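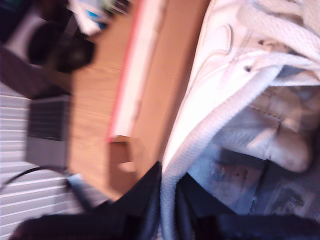

Wumivside Footwear Return and Repack Project
Progress report to the Barkley Fund
Reporting period ending February

1. Summary

The project takes in donated and returned athletic shoes, inspects and relaces them, and repacks them as matched pairs for distribution through the Ritchie depot. The target for the grant year is 500 pairs. At the end of February, nearly 300 pairs had been entered in the stock log as packed. Work is on schedule against the revised plan and slightly behind the original one.

The shortfall against the original plan comes from relacing, which takes longer than budgeted. Inspection, cleaning and boxing are all within their time allowances.

2. Work completed

Intake. Shoes arrive from Romia in mixed cartons, some in their retail boxes and some without. Each pair is given a stock number at intake. Singles are held on a separate shelf until the next delivery and then discarded if no match is found.

Inspection. The inspection sheet was shortened in this period. It now covers the upper, the sole bond, the eyelets, the tongue and collar padding, the lining and the insole. Marks on the lining are recorded but are no longer grounds for rejection if the fabric is intact. White uppers are checked under the bench lamp, as gray scuffing is easily missed in room light.

Laces. Flat woven laces are the most common type in the current stock and the slowest to handle. They twist when pulled through the eyelets and have to be flattened by hand at each crossing. The procedure now calls for loosening the laces down to the lowest pair of eyelets before the tongue is lifted. Pulling the tongue forward against a half-tightened lace had been creasing the padding on softer models.

Boxing. Both shoes go into the box with the laces clear of the rim. On low-sided boxes a trailing lace gets caught under the lid and prevents it from seating, and the box then fails the stacking check. Packers have been asked to tuck the loose ends into the shoe opening before closing.

White low-cut sneakers made up a large share of the February delivery. These are packed in white boxes with a red edge line, which hold one pair with the shoes partly overlapped. The cardboard piece is stood upright at the side while the shoes are positioned and is handled last.

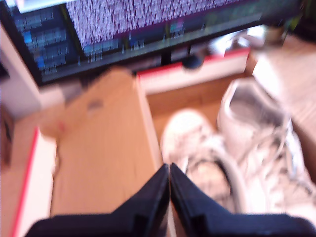
3. Problems and corrective action

3.1 Mismatched sizes. Two pairs left the packing bench with different sizes in the same box. Both were found at Ritchie before distribution. The size is now read from both tongues and written on the sheet twice, once per shoe. No further cases have been recorded.

3.2 Box damage. Reused retail boxes with split corners were being taped and passed. Tape on the long side does not hold once boxes are stacked five high, and one stack collapsed in storage. Boxes with a split corner are now recycled and the pair is moved to a plain carton. This has increased carton use, and the cost is absorbed in the consumables line for now.

3.3 Bench surface. Grit left on the wood grain was marking light-colored uppers. The bench is now wiped between pairs – this adds little time and the marking has stopped.

3.4 Storage time. Packed boxes were waiting in the workroom longer than intended. Under the new arrangement with Ritchie, packed stock is to be collected within 72 hours of the collection request. The first two collections met this limit.

4. Budget

Spending is within the approved total. Replacement laces are over their line and shelving is under. We ask for approval to move the unspent shelving balance to laces and cartons. No additional funds are requested.

5. Plan for the next period

Complete the remaining pairs in the grant-year target.
Sort replacement laces by length and width before they reach the bench.
Trial relacing as a separate station, away from inspection.
Clear the singles shelf.
Issue the revised packing procedure to Ritchie for comment.

Stock log extracts and the current inspection sheet are available on request.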